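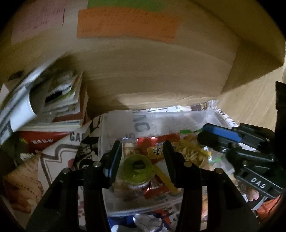
Umov Chapel Conservation, Progress Report 3
Prepared for the Wideck Fund by Higinio Pacheco

Work on the chapel continued through May. The main task this period was the repair of the west gable and the drum below the lantern.

Masonry. Lime mortar was raked out and replaced on 104 square meters of the west wall. The cement pointing from an earlier repair was harder than expected and had to be cut out by hand near the window jambs. Twenty bricks in the cornice were too decayed to keep. Replacements from the Tuvodport kiln match in size but are slightly darker.

Roof. The Mamo survey found rot at the feet of four rafters on the north side — two more than allowed for. New oak ends will be scarfed in once the scaffold is moved. The copper sheeting on the lantern is sound.

Interior. Plaster in the nave was tapped and mapped. Roughly 184 square meters are detached from the brick and need grouting. No painting has been cleaned yet.

Costs. Spending is within budget except for timber, which is over by 1135 euros. We ask to cover this from the contingency line.

Next period: rafter repairs, grouting trials in the north bay, and drainage along the apse. The scaffold permit has been extended.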